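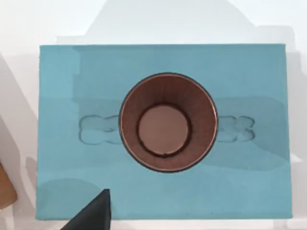 What Is Offside?
a quick one for new soccer players, by Onyekachi Nnaji
May 5, 2018

OK so offside. Everybody yells it. Half the kids yelling it don't know what it is. Let's fix that before practice.

Start with the big idea. You can't just hang out by the other team's goal all day waiting for the ball. Called goal hanging. Boring game if everyone did it! So there's a rule.

When is it offside?
Look at the moment your teammate kicks the ball to you. Not when you get it. When they KICK it. Really important, read that again.

At that moment, you are in an offside spot if:
you're in the other team's half, and
you're closer to their goal line than the ball is, and
you're closer to their goal line than the last 2 defenders.

All of those, together. One missing? You're fine, keep running.

Wait, last 2 defenders?
Yep. Goalie counts as one. So most of the time it's the goalie plus one other player. If the goalie runs way upfield (it happens, the Itley goalie loves it) then you still need two players from that team between you and the goal, or level with you. Level is OK. Level is onside.

Arms don't count. Hands don't count. Head, body and feet do.

Does standing there get you in trouble?
No. Just being in the spot is not a foul. You have to join in. Play the ball, block the goalie's view, get in a defender's way, stuff like that. If you see you're offside, leave the ball alone and walk back.

When you can't be offside
Straight from a throw-in. Straight from a corner kick. Straight from a goal kick. Also in your own half. Free pass on all of these. Kids forget the throw-in one alot.

What happens if the ref calls it?
Indirect free kick for the other team. Means they can't score right off that kick, someone else has to touch it first. No card, no big deal. Don't argue, get back and defend.

Try it
Amadi is passing for Stultcombe. Her teammate is standing past every Putitz defender, only the goalie in front. Amadi kicks. Teammate runs on to it and shoots. Offside!

Same thing, but the teammate is level with the last defender and starts sprinting right AFTER the kick. Onside. Goal counts, if it goes in.

So the trick is wiat, then go. Watch your passer's foot. Look along the line. Hold it, hold it, ball's kicked, run.

Little kids' games often skip offside, so ask your coach if your age group uses it yet. Summer rules in July might be different too.

Next time: throw-ins, and why both feet stay on the ground.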